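Folding for Keeps

Anežka Kubíček began binding books at the kitchen table with offcuts from a print shop. She now makes 80 a year, mostly small sewn notebooks, and teaches the basic pamphlet stitch at Mestoten, a craft studio with room for one class at a time.

Her paper is plain cartridge. She folds each sheet with the grain, presses the crease with a bone folder and leaves the stack under weights overnight. Thread is linen, waxed by hand.
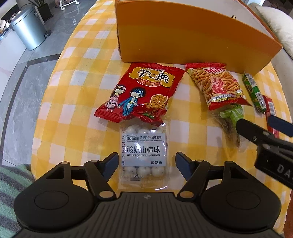
The covers take longer. Kubíček brushes paste on to thin paper in two colours, then drags a comb through it while it is still workable. A batch in April gave her 17 sheets she liked, and the rest went into linings.

Tomoyo Morikawa took the class last year and has since moved on to Japanese stab binding. "I still use her paste recipe," she says. "I just make it a bit thinner."

The next beginners' class is on May 18, 2024. Bring an apron and a metal ruler.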